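6 January 2019

Studio day, finally, and I have so much to get down before I forget it.

Kiln first. I got in just after eight and it had dropped far enough to crack the lid, and oh, the ash glaze! It has pooled in the foot of every bowl in a green I have been chasing since last spring. On the shoulders it breaks to a rusty tan where it runs thin. I sat on the floor with the first one in my lap for ages. Twenty-three bowls went in and two are stuck to the shelf, my own fault for glazing down to the line when I was tired. I don't care! I can grind the shelf.

The tall bottles are another matter. Four of them, and the iron wash on all four came out flat and chocolatey. Malcolm Treloar looked in around lunch and thinks the clay body is too smooth for it, and that I should try the wash over something with grog. He may well be right. He turned one bottle over and over for so long that I ended up giving it to him.

Hand-building

Spent the afternoon on the Valderrama series. I've decided that is what I'm calling the big leaning planters, after the street where I first saw walls that color. Number 4 is up to its full height and leaning just the way I hoped, with a fat coil around the mouth that I've left lumpy on purpose. I pressed burlap into the lower half while it was soft and the texture is wonderful, like bark after rain. It's wrapped loosely now, and I'll open the plastic a little more each morning.

Poppy Dawber wants the planters for her March show at Drelamel. She is giving me the whole window side (the whole side!) and wants ferns in everything. I said yes before she got to the end of the sentence. She needs a price list by the end of the month. I'm thinking $68 for the small ones, and I have no idea yet for the leaning ones. 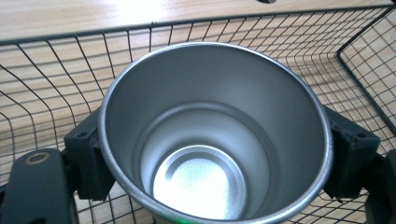

To do this week

Grind the stuck shelf and put on fresh kiln wash.
Mix a test batch of the Skunik body with fine grog, then with coarse, and fire both with the iron wash.
Write down the ash recipe properly, with the sieve size this time.
Ask Poppy how deep the window ledge is.
Start the handles for the jugs. Pulled, I think, though I keep sketching strap ones.

I keep going back to look at that green bowl on the kitchen shelf. Soup in it tomorrow.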